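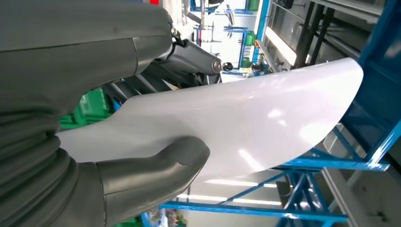 Pruveck support replied that fine marks on a gloss white part are nearly always picked up on the shelf, and asked us to leave the packaging question alone until the shelf had been checked. We've done that. Log follows.

**Ticket:** hairline marks on gloss white covers, blue rolling shelves
**Site:** Busden, carpeted bay
**Shelving:** Pruveck, blue steel, on casters
**Parts:** Kioko curved covers, gloss white
**Opened:** 24 July 2020
**Priority:** normal

### Problem

Covers come out of their wrap clean and go on the top shelf of the low unit. By the time they get to the Andar bench a fair number have hairline marks on the underside, usually close to the rim. You can't feel the marks with a fingernail but you can see them when you tilt the part under the ceiling lights. Kioko won't accept them back once the wrap is off, so we need to sort it out at our end.

Of 228 covers checked in the first round, 80 had at least one mark. That is too many to put down to delivery.

The second thing, which may or may not be related, is that the low unit creeps. It gets pushed back against its tape in the morning and is off it by lunch.

### Step 1: cleaned the shelf

Wiped the top shelf with a damp microfibre cloth and then a dry one. The cloth came up grey along the front lip and nearly clean everywhere else. There was grit in the corner where the lip meets the upright. Got it out with a soft brush.

Ran a full day on the clean shelf. Fewer marks, but still some. The grit was part of it.

### Step 2: checked the front lip

Pruveck asked whether the covers were being slid over the lip or lifted clear of it. Both, depending on how busy it was. The lip is painted and feels smooth for most of its length. Near the left corner there was a rough spot, small enough to hide under a thumb. It caught on the cloth.

Sent a note of this to Pruveck. They said not to sand it, as bare steel would be worse, and posted a touch-up pen. The pen took two coats. It's smooth now.
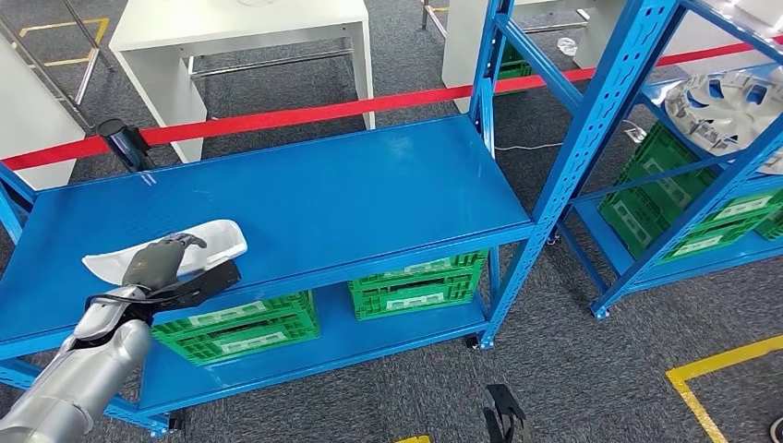 *Low unit, white cover at the front left corner of the top shelf, crates below.*

The front left corner is where covers get put down first, and it's the same corner that had the rough spot. We have asked for covers to be set down further in from now on, long side running with the shelf, and never dragged over the lip.

### Step 3: tried a liner

Pruveck's first suggestion was a felt liner. We had an offcut on hand and tried it. Result was poor. Felt holds on to dust, and after a couple of days it had collected more than the bare shelf ever did. It also bunched up under the bigger parts.

Second try was a thin foam sheet cut to the size of the shelf. Better on marks, but light parts skated about on it when the unit was moved. Took it off again.

Current position is a bare shelf, wiped at the start of each shift. If Pruveck has a proper mat that fits inside the lip, please quote for it.

### Step 4: the creeping

Put a strip of masking tape on the carpet next to a front caster and checked it through the day. The unit moves a bit every time something is set down on the top. The carpet pile is short and the casters roll on it more easily than we expected.

Checked the load. Most of the weight is in the green crates on the lower shelf, and they had been stacked wherever there was room. Restacked them so both ends carry the same. The unit still creeps but it now stays square, where before it would swing out at one end.

Pruveck says these casters are rated for more than 2,000 hours of rolling on hard floor and that they have no figure for carpet. Noted. We don't think they're worn. They spin freely and there's no flat spot on any of them. There was carpet fluff wound around one axle, which we pulled out with tweezers. No change.

Question for Pruveck: can the casters on this model be swapped for fixed feet at one end, and does the unit need to be unloaded to do it?

### Step 5: sorting out what goes where

While the crates were out we went over what was living on which shelf. The ring parts had been sharing the top of the low unit with the covers, and they have square-cut openings with edges that could mark anything they touch. They now go on the second unit and the covers stay on the low one. 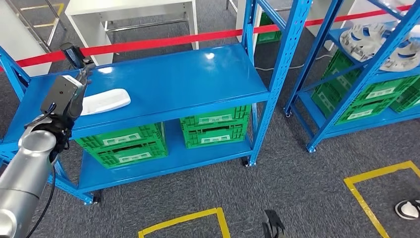 Crates stay on the lower shelves with their labels facing out. It was worth doing for its own sake. The labels had been turned every which way, and people were pulling crates halfway out to read them, which can't have helped with the creeping. If a label is missing or wrong, fix it before the crate goes back.

The red belt is to stay up as well. It had been left down once or twice and people were using the gap as a shortcut, brushing past the shelves on the way through.

### Recheck

Took another batch from fresh wrap after the above. Only 2 covers had marks, and one of those had its wrap torn on arrival, so that one has gone to Kioko as a separate claim. The other mark was on the outer face near one end, a different place from the earlier ones. We've kept the part in case it's wanted.

### Still open

- Pruveck to answer on fixed feet, and on whether the low unit can take them without changing the shelf height. The bench at Andar's end was set to match it.
- Pruveck to quote for a mat.
- Touch-up paint on the lip to be looked at again in February. If it has chipped, we'd like the shelf panel replaced.
- Kioko to confirm which cleaner is safe on the gloss. We're using plain water until we hear. Someone had left a bottle of glass cleaner on the shelf and it has been taken away.
- Second unit hasn't been checked for rough spots. The lips on that one need the same going-over with a cloth, upper shelf first.

### Note added

Pruveck has come back on the feet. They can be fitted at one end with the unit loaded, provided it's jacked on the frame and not on the shelf lip. We'd sooner unload it. The crates come out in a few minutes and it gives us a chance to vacuum underneath, where there's a good deal of fluff. Feet on order. Leave this ticket open until they're on and the tape mark has held for a full week.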